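Clothing swap planning, February minutes

I'm filling in for Nesrin Değirmenci, who usually types these up much more neatly (sorry, Nesrin!). We got going at 2 with coffee and a very good lemon cake.

Last swap: 425 pieces came in and more than 200 went home with somebody. Loretta Mbeki was thrilled, and so was I, although my spare bedroom is still full of leftovers.

Jeans: we talked about these for ages. Loretta wants them hung up, I want them folded flat with the back pocket facing up so people can see the wear and the stitching. We voted and folding won! Sizes go on a paper slip tucked in the waistband, no pins this time.

Tables: Potance can lend us 14 again. Denim gets the two by the window, kids' things go near the door.

Leftovers: still undecided. Nesrin will call Skisska and ask if they take winter coats, and I'll keep sorting at home until we hear back.

Also, whoever left a green umbrella at my place, it's on the porch.

Wrapped up at 4. Next time we're at Loretta's.

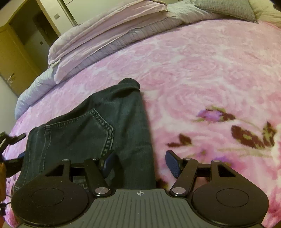
Jeans folded pocket side up, on the rose bedspread.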